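Chamado 37: brilho forte na superfície vermelha durante a sutura
Projeto: Skitunness (treino de sutura)
Aberto por: Sơn Mạc
Data: 20 de abril
Prioridade: média

Pessoal, que sessão boa! O fio novo corre muito bem e eu repetiria o exercício a tarde inteira, mas preciso de ajuda com a luz. Na superfície vermelha arredondada o reflexo vira um clarão amarelo-claro, quase branco, e o fio claro some bem ali. No tecido rosado, com fio azul, dá para acompanhar tudo: curva, laço, entrada no tecido, uma beleza.

Já tentei:
- baixar a luz de 100 para 70: melhorou um pouco, o clarão continua
- baixar para 20: clarão resolvido, só que perdi as bordas
- limpar a óptica: nada mudou

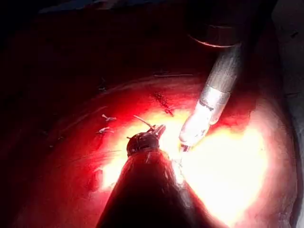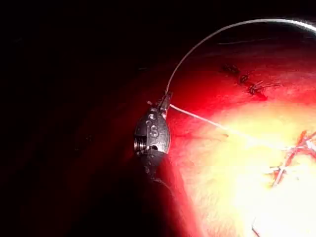
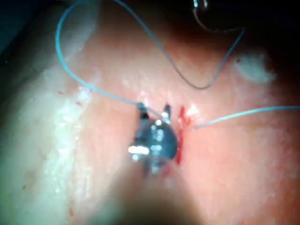
Configuração Dundaneo padrão, perfil de luz 8, sem nenhum ajuste de cor.

Resposta do suporte Zeka:
Oi, Sơn! Ótimo relato, obrigado pelos valores. O perfil 8 foi feito para superfícies foscas e estoura fácil em qualquer coisa lisa e curva. Troque para o perfil Quan, deixe em 70 e incline a óptica um pouquinho para o lado, até o clarão sair do trajeto do fio. Se der, use fio azul nesse exercício também.

Sơn Mạc:
Funcionou!! Com o Quan e a inclinação o clarão foi para o canto e enxerguei o fio branco de ponta a ponta. Fiz três pontos seguidos sem perder a agulha de vista (o terceiro ficou lindo, modéstia à parte). Fio azul só chega em julho, o estoque acabou. Podem deixar o Quan como padrão para a turma toda?

Suporte Zeka:
Feito, vale a partir do próximo login. Mantenho o chamado aberto até o fio chegar.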